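The lining comes first

Solange Vidal cuts her linings before she touches the wool. At her workroom in Granmont she makes lined scarves and short capes under the Staveo label, 400 pieces a year, and she will not order cloth until the silk for the back has been chosen.

"People buy the outside and wear the inside," she says. "If the inside is wrong they leave it in a drawer."

Her silk comes from Santoso, a small printer that still keeps its old pattern books. Nazma Akanda draws most of the new designs, working up a repeat in gouache and then scanning it.

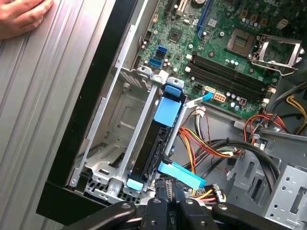 A print takes her two weeks, longer if there are birds in it. The current one is a quince branch on dark green, in a repeat 90 centimetres deep, so a cape shows it only once.

The sewing is done by Gwenaël Millet and Phong Hầu. Edges are rolled and stitched by hand, and the wool is steamed and left overnight before the two layers are joined. Millet used to line overcoats and finds scarves harder. There is no collar to hide a pull.

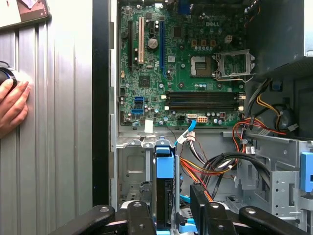 An open Dell desktop tower with its processor socket empty.

Vidal has turned down two shops that wanted a cheaper version in polyester. The winter capes are sold from the workroom until the end of December, and repairs to older pieces are taken in all year.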